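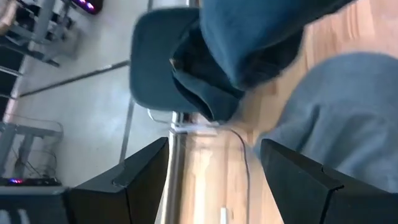 Figure 4.1 A teal baseball cap and a piece of soft blue-gray fabric, with a wooden surface beneath.

Chapter 4
Soft Things: Hats, Sweatshirts and the Stuff in Between

I have a confession to get out of the way before we start. For most of my first year working in other people's homes, I was good at shelves and terrible at hats. Give me a wall of paint cans or a drawer of batteries and I'd have it sorted before lunch. Give me one baseball cap and I'd carry it around the house like a lost kitten, put it on a doorknob, and hope my client liked it there.

Chapters 2 and 3 dealt with hard goods, the things that keep their shape wherever you set them down. Now we come to soft goods, and they play by other rules. A sweatshirt is one size on the hanger, another when you fold it, and a third when somebody drops it on a table on the way to the fridge. A cap is stranger still - half soft, half stiff, with a crown that wants to cave in and a brim that doesn't want to bend at all. You can't really fold it, you can't stack anything heavy on it, and it rolls off a hook if the hook is too short.

Look again at Figure 4.1. Cap, soft fabric, a thin black cable, a bit of white cord, all sharing one stretch of wood. I see this mix in nearly every home I walk into! I call it a landing pile, and I want you to get used to spotting them, in your own place first if you can stand it. A landing pile is whatever comes off your body and out of your pockets in the first minute or so after you stop moving. Clothing and cords end up together so often that I now teach them in the same chapter (the cords get their turn in Section 4.5).

When I was training at Trekelmont, my supervisor was Kiri Tomoana, and she had us keep a log of every landing pile we met on the job. Where was it? What was on top? What was at the bottom, and did the owner remember it was there? By July my log had 171 entries, and I was pretty smug about it until I saw that Kiri's own notebook was up to 607. She let me borrow it for a weekend. What struck me, reading through, was how often a hat was written down first. People take hats off last, or they toss them on top so they won't get squashed, and either way the hat is what you have to deal with before you can get to anything else.

So we'll begin with hats. The method I use came out of a job on Sutcliffe Street, a narrow house with 36 caps in it and one closet. I tried a rack, then a row of pegs, then a big bin that the whole family hated. We ended up nesting them, crown inside crown, brims all facing the same way, on a shelf at shoulder height. It took up less room than the boots. Section 4.2 walks you through it, including what to do with the old favorite that has lost its shape and the one nobody will admit to owning.

After that we move on to sweatshirts and other thick knits. I'll show you the flat fold and the roll, and I'll tell you right now that I prefer the flat fold and will probably nag you about it. Try both anyway.

For this chapter you'll want a table with some clear space, one cap, one sweatshirt, and a loose charging cord. If you own a folding board, leave it in the drawer for now.

Before you read on
Find one landing pile where you live. Don't tidy it yet. Write down what's in it from top to bottom, and next to each item note where you think it belongs. Keep the list handy, as we'll come back to it at the end of Section 4.3.

Words to know in this chapter
Crown: the rounded part of a cap that covers the head.
Landing pile: a group of things set down together when someone arrives home or sits down.
Nesting: placing one shaped item inside another of the same kind.

4.1 Why soft things wander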